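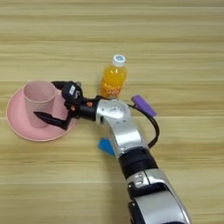

Pink cup and saucer on the wooden table.

Subject: Re: [growers] Seed tray allocation for the Brulmont plots

Replying to the list, as the same points have come up from the Mota side. The earlier message is quoted in parts, with my answers under each.

> The allocation sheet gives Brulmont 300 trays and Mota 177.
> Is this by household or by bed area? Last year it was by
> household and we ended up with trays we could not plant out.

By bed area. The household method was dropped after the last round. Each site reported its prepared beds in April, and the trays were divided on that basis. Beds that had been marked out but not dug were left off. If Brulmont has dug more since then, send me the length and width of each new bed and I will put it in the next revision. The present sheet stays as it is until the first pickup has been made.

Trays are all the same size, but the cell count differs by crop. Eggplant and pepper are in the large cells. Pechay and mustard are in the small ones and should go out first, as they will not hold in the tray. Okra and pole beans are not in trays at all this time. They come as seed in paper packets and are to be sown direct.
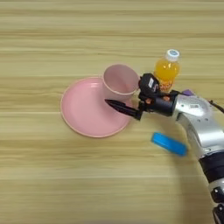 > The labels say lot 2111 on everything. Is that one lot or is
> it a printing error?

It is the delivery number. The Kuvemine nursery prints it on every label that leaves on the same order, whatever the crop. The seed lot is on the second line, in smaller type, and that is the one to copy into the germination record. Three of the record sheets I have back so far have the delivery number in the lot column. Please correct these at your end and resend them. I can't work out the lot from the crop name alone, as there are two lots of eggplant in this order.

> We would also like to know what germination rate we should
> accept before asking for replacements.

The nursery will replace a tray if more than 20 percent of the cells are empty at pickup. Count at the truck, before signing. Cells that fail later are not covered, and neither is damping off, which in our case has nearly always been overwatering in the shade house. Water in the morning only and leave the sides rolled up until dusk.

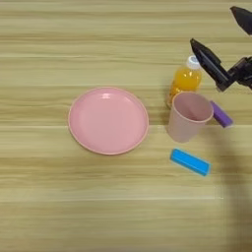 The plate, on the same table.

On the matter of the shade net, the Jotedik roll is the heavier grade and is too dark for peppers once they have their second pair of true leaves. Use it for the first week and then move the trays to the lighter net or out to the edge. Mota did this last season and had shorter, thicker plants than we did. I don't have measurements, so take that as an observation.

> Can sites swap trays between themselves?

Yes, provided both sites write it on the sheet. A swap that is written on only one of the two sheets gets counted as a loss on one side and a surplus on the other, and then the next order is wrong for both. Do not swap tomato seedlings between sites this season. Brulmont had wilt in the lower beds and the soil in the cells can carry it. The same goes for used trays that have not been washed and left in bleach solution. Rinse them well afterward and let them dry in the sun before filling.

What I need back from each site is set out below.

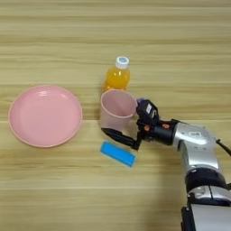 Returns before the second pickup

1. Germination record, one line per tray, with the seed lot from the second line of the label.
2. Bed list, with any beds dug since April marked as new.
3. Swaps in and out, with the crop and the other site's name.
4. Empty trays, stacked by cell size. Cracked ones can be kept at the site for compost screening.

Send the sheets as plain text or a scan. Spreadsheet attachments over the list limit are held and I may not see them until evening.

Allocation desk, growers list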